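Shayne Dunstan
Posts from a thread, oldest first

Right. The bathroom basin. I have been told by three separate people this month that I am cleaning it wrong, so I am going to work through what they told me and see how much of it stands up. I don't expect much to.

Background for anyone who doesn't follow me for plumbing. We have one of those one-piece ceramic sinks, white and very shiny, with a shallow oval bowl and a big flat surround. It came with the flat. I would not have chosen it. Shiny white shows every single thing you do to it.

First claim, from Keegan Pirihi at work: you need a "proper" bathroom spray, and the one he likes is Kusurex. He was so sure of himself that I bought a bottle. It smells like a swimming pool that sells flowers.

The label says it removes 99 per cent of limescale. Ninety-nine per cent of whose limescale? Measured how? There's a little star next to the number and I have turned that bottle round and round and I can't find where the star goes.

You're meant to spray, leave for 60 seconds, wipe. Fine. I sprayed the left half of the bowl with Kusurex and did the right half with washing-up liquid and warm water. Same cloth, rinsed out in between. Then I dried the lot and went and made a tea.

Came back. Could not tell which half was which. Asked my flatmate Tipene Faulkner to pick the clean side. He said "is this a trick" and then picked the washing-up liquid side.

One sink, one Tipene, I know. I'm not writing it up for a journal. But if a thing costs that much more than washing-up liquid I'd like to see the difference without being told where to look.

Keegan's answer to this was that our water must be soft. It is not soft. I've seen inside our kettle.

To be fair to the spray, it did a better job at the base of the tap, where there was a crusty ring. That came off in one go. So if you've got a crusty ring, all right. I could have done it with vinegar for pennies and I'm fairly sure I will next time.

(No, don't put vinegar on everything. Somebody always replies to say their aunt wrecked a marble top with it. Mine is ceramic. Your aunt has my sympathy.)

Second claim, the cloth. Dinesh Vishwakarma says it's all about the cloth and that I've been "moving dirt about" for years with an ordinary one. He uses a pack called Rademach, which come colour coded: blue for basins, pink for toilets, green for kitchens, yellow for I forget.

Colour coding I can get behind, as it happens. I would like very much for the toilet cloth never to meet the basin cloth. But you can get that from a marker pen and two old tea towels.

What I don't believe is the bit on the packet about the fibres "lifting and locking" grime. It's a cloth. It gets grime on it. I've never met a cloth that didn't.

Anyway. A blue cloth, a white bowl, and everybody's favourite method, which is scrunch it up and go round.
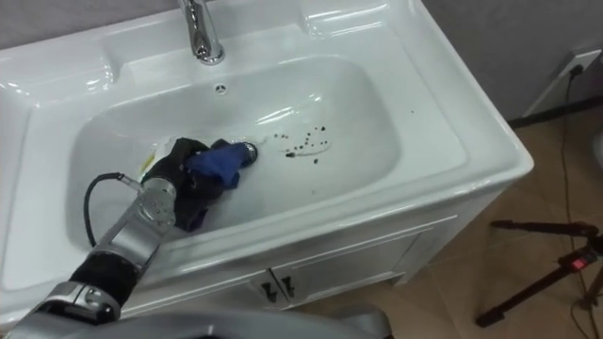
Blue cloth, shallow basin, chrome overflow at the back.

The scrunch is where I start to have doubts. A balled-up cloth feels as if it's doing loads. But only the bit at the bottom of the ball is touching anything, so you're cleaning with a patch the size of a biscuit and carrying the rest round for company.

Fold it. In half, in half again. You get a flat pad, and when that face is mucky you turn it over, and then you open it and turn it inside out and you've got more clean faces. My nan did it this way and she didn't have a packet telling her to.

Dinesh says folded doesn't get into curves. I've tried it in the curves. It gets into the curves. The bowl is basically one long gentle slope, you could get into it with a slice of bread.

Where I'll give him the scrunch is the shelves. Our sink has a moulded dip either side of the tap at the back, meant for soap I suppose, with rounded lips on them. A flat pad skates straight over the top. For those you want a corner of cloth on one finger.

While I'm on those dips, who are they for? Put soap in one and it can't drain, so you end up with a bar sat in its own soup. Leave them empty and they fill up with whatever splashes off your hands. I've wiped them out more often than I've used them.

Third claim, and this one came from the internet, so brace yourselves. The overflow hole. Apparently the overflow is "the dirtiest place in your home". I have now seen that said about the overflow, the toothbrush mug, the remote control, the kitchen sponge, the door handles and the washing machine seal. They can't all be the dirtiest. Have a play-off.

I did look, though. Torch, head in the sink, feeling daft. It wasn't lovely in there. It also wasn't the horror film I'd been promised. A bit of grey slime behind the chrome ring, as far in as I could see.

The recommended fix was a thing called a Trimavel brush, a bendy wire with bristles on the end. I bought one. Yes, I know, I'm the person who buys the thing in order to moan about it. Somebody has to.

It doesn't fit through the spokes on our overflow ring. Goes up to it, stops, bends, flicks you in the face. The advert shows it sliding into an overflow with no insert in it at all, just a nice open hole. Handy.

What worked: jug of hot tap water with a squirt of washing-up liquid, poured slowly at the overflow. Then a cotton bud between the spokes for whatever was hanging on. The smell I'd been blaming on the plughole has gone, or I've stopped noticing it. I honestly couldn't swear to which – two days isn't long enough to say.

Fourth. Drying. This is the only advice anyone gave me that I'd pass on, and it annoys me, as it came from Fletcher Whitelaw, who is smug about it already.

Fletcher says the cleaner barely matters and the marks you see on a glossy sink are mostly the water you left behind. Dry it with a clean towel at the end and it looks done. Don't, and it looks like you never bothered.

I tested that one as well. Washed the whole thing the same way, dried the left half, left the right half to dry on its own. An hour later, with the light on, you could see every drop on the right. Left side looked like a showroom.

Then I dried the chrome and I'll admit I stood there for a bit. Chrome goes from "rented" to "hotel" with one wipe of a dry cloth. Nothing in a bottle has ever done that for me.

Caveat, before Fletcher starts printing this out: it lasts until the next person washes their hands. Tipene washed his hands. That was the end of the hotel.

So is it worth drying a basin that's going to be wet again in ten minutes? For visitors, yes. For a normal Tuesday, I doubt it, and I don't believe the people who say they do it every time. You do not. You have a job.

Somebody's asked about shiny white vs matt. I've had both. Matt hides the drops and keeps the toothpaste. Shiny shows the drops and lets go of the toothpaste. Pick which you'd rather look at. The Mendes catalogue calls its shiny one "self-caring", and if anyone has seen a sink care for itself please get in touch.

And someone else asked about glare. Yes. With a curved shiny bowl you get long streaks of light across the back slope, and I have scrubbed at one of those for a good while thinking it was soap. Move your head. If the mark moves, put the cloth down.

Costs, as asked for. I'm not giving shop prices since they're different everywhere, but I can give you shares. Of what I spent on this nonsense, 33 per cent went on the spray, most of the rest on the cloths, and the last bit on a wire that hits me in the face. Washing-up liquid was already in the kitchen.

What I'm doing from now on:
Washing-up liquid, warm water, folded cloth.
Finger in the corner for the dips.
Vinegar at the foot of the tap when it crusts.
Jug down the overflow when I remember.
Dry towel if someone's coming round.

What I'm doing with the Kusurex: it's under the sink with the other bottles I was talked into. Keegan can have it back if he wants it. He's gone a bit quiet.

Dinesh has replied to say I should have washed the new cloths before using them and my test doesn't count. The packet doesn't mention washing them first. I've just gone and checked. It does say not to use fabric softener, in tiny letters, under the fold.

Fine. I'll wash them and do it again at the weekend. I expect to see no difference whatsoever and I'll say so if I'm wrong.

Replies are open but if you're going to tell me about bicarb, tell me what you cleaned with it, and what you compared it to. "It fizzes" isn't a result.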